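Chapter 4

Soft Things: Can a Machine Do the Laundry Yet?

Before you read this chapter, go and find a shirt. Any shirt will do, though one that has been lying on the floor for a day or two is best. Put it on a table, close your eyes, and fold it. Take your time, and pay attention to what your hands are doing while you work.

Most people manage this fairly well. You probably slid your fingers along an edge until you met a corner, or felt for the collar and worked outward from there. You may have given the whole thing a shake and let it fall flat. At some point you pinched one layer of cloth and left the layer under it alone, and I would be willing to bet that you couldn't tell me how you knew there was only one layer between your fingers. You learned it so long ago, and from so much practice, that it has sunk out of sight.

Now think about the machines we met in Chapter 3, the ones that weld car doors and stack boxes on pallets. They are strong and quick and wonderfully patient, and they share one great piece of luck, namely that a car door keeps its shape. Tell the machine where the door is and you have told it nearly everything. A shirt gives you no such help. Drop it twice and it lands in two different heaps, with the sleeves hidden in new places each time, and the moment you touch it the heap changes again. Engineers call things like this deformable objects, and you will see that term all through the chapter. Towels, bread dough, garden hoses and shopping bags all belong to the family. 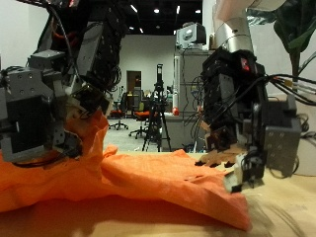 When I was a student, my teacher Urho Eskola liked to say that there are really three jobs hiding inside the one we call folding. The first is finding out what you have, the second is getting hold of it in a useful place, and the third is moving it without undoing what you have already done. I have never found a better way to divide up the subject, and so we will follow his order in Sections 4.1 through 4.3 – with a short detour into fabrics, for those of you who enjoy that sort of thing as much as I do.

Finding out what you have is mostly a matter of seeing. A crumpled towel hides most of itself. Its hem may be tucked under, and a shadow in a wrinkle can look very much like an edge. People get around this by touching and looking at the same time, and by trying something, seeing what happens, and trying again. A machine can be built to work in the same way, but every one of those small tries has to be chosen by somebody's program, or learned from a great many earlier tries.

Getting hold of it is harder than it sounds. Your fingertips are soft, a little sticky, and full of nerves. A simple gripper has two hard fingers that open and close, and it may pick up two layers when it wanted one, or push the cloth along the table and pick up none at all. A camera placed close to the fingers can help, although it brings a trouble of its own: once the cloth is lifted, the cloth may well be the main thing the camera sees.

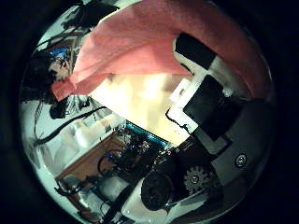 Moving the cloth is where two arms earn their keep. One hand can hold while the other smooths, and a towel stretched between two grips is far easier to understand than a towel in a heap. The price is that the arms have to agree with each other. If one pulls a little early, the fold slides, and if both pull too hard, something gives.

So can machines do this chore yet? My answer, and I hope you will argue with it once you have read further, is "some of it, slowly, on a good day." A towel laid out flat is well within reach. A mixed basket, with a fitted sheet in it and a child's sock turned inside out, is another matter. My friend Abelardo Bermúdez ran a hotel laundry in Ospina for many years, and when I asked him what he would want from a folding machine, he thought for a while and said he would like it to notice stains. I had not even put that on my list! We will come back to his wish in Section 4.4, where we look at the difference between finishing a task and doing it well.

Words to watch for in this chapter: deformable object, grasp point, occlusion, layer, regrasp, two-arm handling.

Keep your shirt nearby. You will need it again in Section 4.1.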